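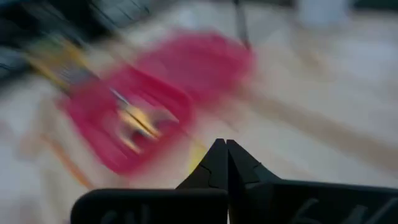 Mollemum Yarns — your questions, updated 4/3/20

Who's behind Mollemum?
Just me, Ailbhe Ní Chonaill! I dye the yarn, wind it, label it and answer the emails (usually late at night, sorry about the typos).

How long will my order take?
Anything marked in stock goes out within three days. Custom dye orders take longer, and I'll write to you with a date before I take your money.

Will two skeins of the same color match?
Close, but never exactly. I dye in small pots, so if you're making a sweater, please buy all your yarn at once and switch skeins every couple of rows. I skipped this on my own green cardigan and one sleeve is still a different green.

What's the difference between Padach and Derkach?
Padach is my soft single-ply, lovely for hats and cowls, but it will pill if you make it work hard. Derkach is the sock yarn. It has nylon in it and I've been pretty rough on mine.

Can I machine wash it?
Derkach, yes, on cool. Padach, please don't — it felts like crazy.

My red yarn is bleeding. Help!
Deep reds and blues do that a bit. Soak the skein in cool water with a splash of vinegar, rinse, and repeat until the water's clear. Still bleeding after that? Email me and I'll replace it.

Is the Tramadico shawl pattern coming back?
Yes! I pulled it in February to fix the border chart. The large size now takes 3 skeins, and the short rows start at row 79 instead of where the old chart had them. If you bought it before, just send me your order number and I'll email you the new file.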